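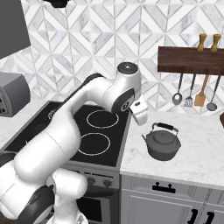
Kitchen scene in the simulator, arm over the hob, kettle to the right.

Planner and perception catch-up, June, started at 2

I took the notes again, so shout if I've got your bit wrong and I'll fix the page.

Last time's actions: all closed apart from the logging one, which I'm afraid was mine. It's carried over.

Kettle approach. We spent most of the hour on this. The Lurel planner still likes to bring the forearm in low over the hob, and then it has to twist the wrist at the end to get anywhere near the handle. We tried raising the clearance in the config and it just gave us longer paths (lovely to watch, awful on cycle time). Agreed to add a cost on wrist rotation and leave the clearance alone for now. I'm doing that on a branch, please don't merge over me!

Perception. Cokine, our pose estimator, is fine on the kettle body but wobbly on the thin handle. There was a long chat about the patterned tiles behind and whether all those diamonds and triangles are confusing the depth step. Half of us think so, half don't. We'll render the same views with a plain wall and compare. We need 200 views for that, overnight on the small machine.

Dataset. The Vanhove export now stands at 3,190 episodes. A few have the wrong camera pose in the header, and the loader swallows them without a peep. Decision: the loader should fail loudly. Somebody asked for a flag to turn that off and we said no, then said maybe, so it's parked.

Tooling. The replay viewer takes roughly four minutes to open a long run, and everyone's fed up with it. I'll look at loading the joint states first and the meshes afterwards.

Skonwood. They'd like the planner interface frozen before they start their side. We're happy to freeze the message types but not the parameters. I'll write back.

Actions
Wrist cost branch: me
Plain wall renders: perception lot
Loader errors: data lot
Logging (still): me

Next one same time, same room.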